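1 Apr 2025

Dye batch 11, second wash round. Me + Etelka, Ottó in after lunch.

- Recut the swatches, the February ones were frayed too far to measure. 70 mm square now, zigzag edge all round
- Cold soak first, then soda ash. Forgot to write down the soak time on the first lot, so those are only good for color, not shrinkage
- Weld over weak indigo still the best green. Enikő wants it paler, says the Frerichs people will never take anything that dark
- Madder came out brown again. Water? Ask Hongjun if the filter got changed
- Light test at 168 hours: yellow fading faster than teh green. Put the strips back in the window box, same order
- Jostidgate cotton takes up dye unevenly near the selvage. Trim two fingers off before cutting. Ferenc thinks it's leftover size and wants to boil the whole bolt, I'd rather scour 2 short pieces and compare
- Alum is low. Some left in the blue tub, don't use the old jar, it's clumped
- Strap webbing: not dyeing it this time. Soaks up everything and takes forever to dry
- Sample card for Cirkora needs the batch numbers redone, I had 2 of them swapped
- Printed bag, pale teal ground with big yellow-orange shapes, darker green for the thin lines. Want our yellow closer to this one

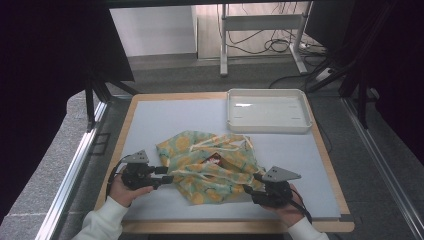

## Next

- scour test, both peices, weigh before and after
- new alum
- Etelka to rinse the madder vat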